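4.2 Warming up and zeroing the Fudlow touch probe

Run this procedure at the start of each shift and after any stylus change.

1. Switch on the Fudlow controller and leave it for 90 minutes. The ready lamp stays amber until the scales have settled.

2. Wipe the reference sphere and the stylus tip with a lint-free cloth and alcohol.

3. Open Skistberg Measure and select Probe > Zero. Set the approach speed to 600 mm per minute.

4. Touch the sphere at the points shown on the screen. Keep the joystick in slow mode.

5. Check the form error. If it reads over 4 microns, clean the tip and go back to step 3.

6. Save the result under the stylus number, then print the label.

Note: Results saved in older releases open as read-only. Zero the probe again to replace them.

Caution: Do not place parts longer than 1400 mm on the plate with the side rail fitted. The bridge can strike the part on its return move.

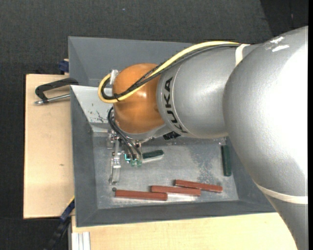
Asabe Idahosa: Step 5 kept failing for me until I tightened the stylus with the small pin wrench. Finger tight was not enough on ours.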